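Week three of the Grura project, and we have finally stopped arguing about the name. The task is the same as in May: get a navy baseball cap on and off a black stand using two hand-held grippers, one per hand, and log every attempt so the policy has something to copy. Ysaline Hervieu wrote the original plan, which allowed 5 days for all of it. We keep the plan pinned up for morale.

Caps are worse than mugs. A mug holds its shape. A cap folds wherever you pinch it, then slides off the stand the moment you look pleased with yourself.

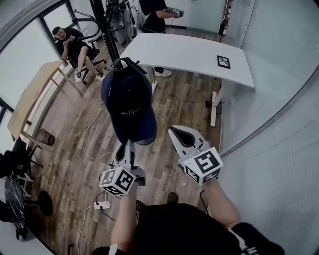
**DATA COLLECTION**

Target: 1,204 demonstrations. Each one starts with the cap hanging on the stand and both marker cubes facing the tracking camera — turn a wrist too far and the pose goes, and so does the take. We threw out some 200 takes for this before anybody thought to check the tracking log between runs.

Prakley, our replay script, now flags lost poses right away. It also flags good ones, with great confidence. Fixing that is next on the list, after take 101, which won't open on any of our laptops.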